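We got to the Druvstead open day a little after ten, having taken the slow road from Jasia (my fault, I wanted to see the mill pond), and were handed a cup of tea before we had even hung up our coats. The bus had been full, 107 of us on the visitors' list by noon, and still it never felt crowded. We were sent first to the Fröhlich room, where the long benches are.

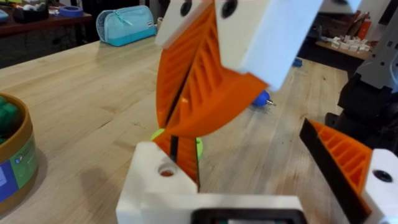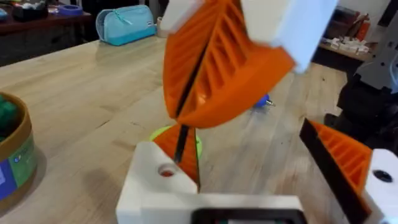
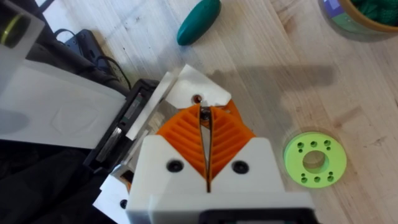
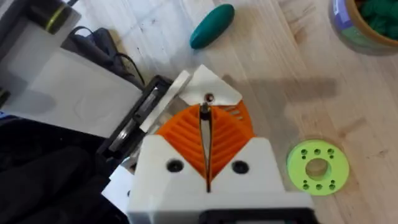 I could have talked about wood all afternoon, and very nearly did. Pale tops like these are what I have wanted at home for years — plain, light, with the grain left to show — and a blue screwdriver lying out on one, not far from a zipped pencil case, made me feel I could pull up a stool and get on with something. Planonton, who fitted out the building, had left a price sheet by the door, and a small bench starts at 306 pounds. I took one home, the sheet I mean! Lunch was soup, and the next open day is in August.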